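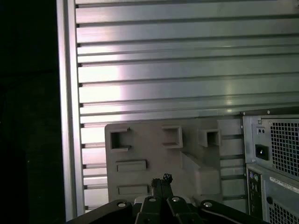
Setting up a fixture plate for a wrist-camera arm on a slatted metal bench

Scope: these are the working rules we follow at Wanness for any cell where a parallel gripper loads parts into a fixture plate on a slatted surface. They cover placement, lighting, approach heights and sign-off. They do not replace the risk assessment for the cell. Have that finished before you start.

What you need

A fixture plate with its drawing, slot nuts or clamps that match your bench, a straightedge, a dial indicator, feeler gauges, and the teach pendant. Keep the cell log open. You will write in it at steps 2, 4 and 6.

Step 1. Clear and clean the slats

Put the arm in its service position and lock out the drive. Wipe the slats along their length, then run a plastic scraper through each groove under the plate area. Chips in a groove are harmless until vibration brings one up under the plate, and then you spend an afternoon chasing a tilt that was not in the program. Do not use oil on the surface.

Step 2. Place the plate

Set the plate flat and line up its long edge with the slats. Check with the straightedge against a groove, not against the side rail. Rails are often fitted by hand and can lean. Clamp at no fewer than 2 points, on opposite sides of the plate's center. Sweep the top face with the indicator and write the high and low readings in the log.

If the work sits close to other equipment, such as a computer case, leave enough bare bench between the two for the open gripper plus the cell's clearance allowance. Measure with the fingers fully open. On linkage grippers the outer arms swing wider than the fingertips, and the outer arms are what hit things.

Step 3. Control the glare

Bare metal slats reflect overhead light straight into a wrist camera. A washed-out patch that is harmless at one pose may sit over a feature at the next, so check every taught pose and not only the first. Work in this order:

Move or dim the light.
Fit a diffuser.
Change the camera angle.
Adjust exposure.

Exposure comes last. Lowering it to save the bright area usually loses the dark recesses in the holders, and those are the features you need. Keep the reference marks on the matte face of the plate and never on the slats.

Step 4. Teach the approach

Approach each holder from directly above with the fingers closed unless the part requires otherwise. U-shaped brackets need extra care: come down clear of the walls, then move in through the open side. Teach facing brackets as separate points. Do not mirror one from the other in software, even if the drawing says they are symmetric. Lena Duda tried it on the Pistorell cell and bent a bracket arm on the second cycle.

Record the approach height for every holder. Low frames and tall blocks on the same plate should not share a transit height; set transit by the tallest feature on the plate or beside it, whichever is greater.

Step 5. Dry run

Run 8 full cycles with no part, at reduced speed, with one person at the pendant and the enabling switch held. Stop on any contact. After a contact, go back to step 2 and sweep the plate again before you touch the taught points. Most false corrections come from reteaching against a plate that has moved.

Then run with parts. We ask for nearly 800 placements before a cell is released from supervised running -- fewer only with a signed exception from Zyanya Orozco.

Step 6. Fingertips and sign-off

Inspect both fingertips under a lamp. Look for missing coating, embedded chips and uneven length. Replace tips as a pair. Check each pivot screw on the linkage for play and mark it with paint pen when it passes. Enter the tip change and the screw check on the same log line, with initials.

Recheck intervals

Plate sweep: at the start of every shift, and after any contact.
Glare check: when a lamp is changed or the bench is moved.
Fingertips: every second shift on the Ngubane parts, weekly on everything else.
Approach heights: whenever anything is added to the bench, including test equipment left there overnight.

Cells using the older Grolness clamps should also have the clamp torque checked at each plate sweep. Torque values are on the card inside the cabinet door.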